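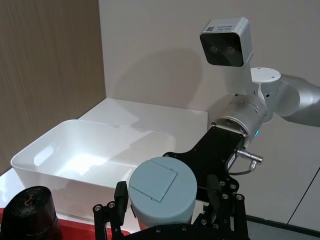
Pallow Robotics Club
Minutes of the December meeting
Competition work group (sorting task)

Chair: Aranka Kozma
Minutes: Branwen Meredith
Start: 4:10 p.m.

1. Previous minutes
Approved with one correction. Item 4 should read "left arm gripper," not "left arm bracket."

2. Status of the sorting task
Aranka reported on the current build. The task for the Witilance Student Challenge is unchanged from the draft rules: two arms, three bins (blue, red, white), items moved between bins without a dropped part or a bin pushed off its mark. The controller must pick the destination bin from the item class alone. Start positions may be changed by the judges before each run.

The bin order is now fixed for all practice: blue on the left, red in the middle, white on the right. Earlier logs used a different order and are not to be mixed with new ones. Branwen will move the old logs to the archive folder and mark the folder read-only.

The planner runs without errors on the simulated set. Of 1000 simulated picks, 964 ended in the correct bin. Most of the remaining failures were cylinders gripped too close to the lid. A lower grip height was tested in simulation only and has not been moved to the arms.

3. Shared space over the red bin
Both arms can reach the red bin, and the planner does not yet reserve the space above it. The present rule is a fixed priority: the left arm goes first and the right arm waits. This is safe but slow.
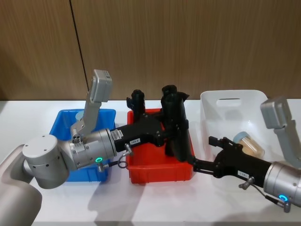
Two options were discussed. The first is a lock on the red bin volume, requested before the approach and released after the retreat. The second is a full check of both paths at each planning step. Branwen noted that the second option needs more computing time than the club machine has to spare during a run. The group agreed on the lock. The locked volume is to include the fingers and the wrist camera of each arm, with the margin stored in the settings file and not in the code.

If an arm holds the lock and stops on a fault, the lock stays closed until an operator clears it. No automatic release.

4. Wrist cameras
Calibration was repeated for both arms with the Kerekes board. The left camera result is within the limit. The right camera result is within the limit near the center of the image and outside it toward the corners. The right camera is to be calibrated again with more board poses at the corners before any new data is recorded.

Exposure is to be locked at the start of each session. Automatic exposure changed the measured color of the red bin between runs, and the bin detector lost it twice.

5. Gripper settings
Closing force remains at the present value for all cylinders. Aranka asked for a separate setting for jars, which have a different lid shape. Gerik fingertip pads were proposed for both grippers. Decision put off until the parts list for the challenge is final. 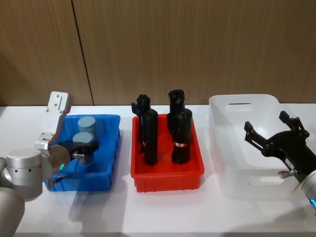
Question from the members: Does the order in which items are taken out of a bin matter for the score?

Answer from the chair: Only the final bin of each item is scored. Order affects run time, and run time is used to break ties.

It was added that the front item should be taken first where two stand close together, so that the gripper does not pass over one to reach the other. The planner sorts by distance to the arm base at present. This will be changed to sort by free space around the item.

6. Test plan
The next hardware test is 100 picks per arm, with start positions drawn from the random list. The target is 95 correct placements per arm. A pick counts as correct when the item is released inside the right bin and is standing or lying fully below the handle opening, or below the rim for the shallow bins. 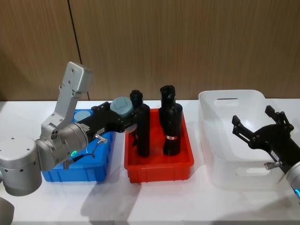
Each failed pick is to be logged with the item class, the start bin, the planned grip height and the stage at which it failed (approach, grip, transfer, release). The free text field is optional. Runs stopped by the operator are logged separately and do not count toward the total.

The test will not start until the lock from item 3 has been merged and the right camera has passed calibration.

7. Action items
Aranka Kozma: write the red bin lock and the fault state; change the item sort order; add the jar setting.
Branwen Meredith: repeat right camera calibration; archive old logs; update the log form with the failure stage field.
All members: read section 3 of the draft rules before the next meeting.

8. Other business
The bench booking now ends at 6:30 p.m. Arms are to be parked and powered down by 6:15.

Meeting closed at 5:25 p.m.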